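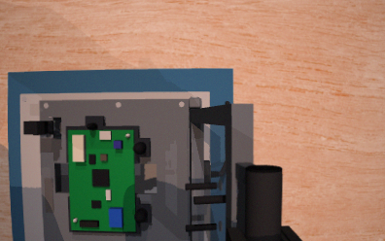
The board station in the simulator, seen from above. Taken off the big screen at the Drusura open day.

Home | Forums | Hobby Electronics | Shows and Visits | New posts

Drusura open day, who else went?

solderfoot
So I finally made it out to the Drusura open day in Clondmont on 7 Dec 2022 and I had a blast! I went in expecting a sales pitch and free pens (I did get a pen) and ended up spending most of the afternoon parked in front of the simulation room. They had the board handling task up on a big screen, green circuit board sitting in its gray plate, blue mat under it, and the gripper down in the corner. Krum Ristić was running it and he let people ask anything, even the kid in front of me who wanted to know if the robot gets bored. They call the software Ludico. You practice everything in there first and only then move it over to the arm on the floor. I could've watched that all day.

marblejar
I went too and I have to say I came away kind of flat. I drove two hours to see robots and the part everybody crowded around was a computer rendering. Nice rendering, sure, the wood grain on the table is prettier than my real desk. But I can see nice graphics at home.

solderfoot
Did you go over to the floor side though? The real arm was running after lunch.

marblejar
I did. The line was 30 people deep and I gave up. So that's on me I guess, but they could have put up a sign with times.

pcb_gran
Jumping in as someone who did assembly for a living before my wrists quit. What I liked was how cluttered they'd left it. Look at the two round black knobs right up against the side of the board, and then that tall black clip thing standing over on the right. That's what real fixtures are like, there's always something in the way of your fingers. I've seen so many demos where the part is sitting out on a bare table like a cookie and of course the robot can grab it.

wendell_k
Question for anybody who was there, does the sim know how a connector FEELS? Seating a connector is all in the push. I'm skeptical you can learn that from pictures.

solderfoot
Somebody asked Krum pretty much that! He said contact is the hard part and they don't trust the sim on it all the way, so they run 100 tries of each task in Ludico with the friction and the board position nudged a little every time, and then they tune on the real thing. He was pretty open that the first floor runs after that can look clumsy.

wendell_k
OK that's a better answer than I expected. Still skeptical, but less grumpy.

marblejar
I'd be less grumpy too if the coffee hadn't run out.

pcb_gran
@marblejar the coffee was by the Dvorak room, second door past the coat rack. Plenty left at 2 when I went by. They also had those little almond cookies.

marblejar
There was a Dvorak room???

pcb_gran
It's what they call the training room. There were benches with old boards you could poke at with tweezers. My grandson wouldn't leave.

tinfoil_tess
Does anyone know what the cream colored part is, top left on the board? Relay? It's bugging me.

wendell_k
Could be a relay, could be a connector housing. I wouldn't bet on either from straight overhead with no markings.

tinfoil_tess
I was going to say connector. The bright blue one near the bottom right looks like a trimmer pot to me but same problem, I can't read anything on it.

solderfoot
I should have asked, sorry! I was too busy asking if they're hiring (they are, but you need to know way more math than me).

marblejar
Are they doing another one? I'd give it a second try if I can get there before the line does.

solderfoot
Krum said June, and they want to let visitors drive the sim gripper themselves next time. I'm already bugging my brother for a ride. If anyone's coming from the north side we've got room for 2 more in the van.

pcb_gran
Put me and the grandson down for those.

14 comments | 6 shares

Contact the moderators | Forum rules | Back to top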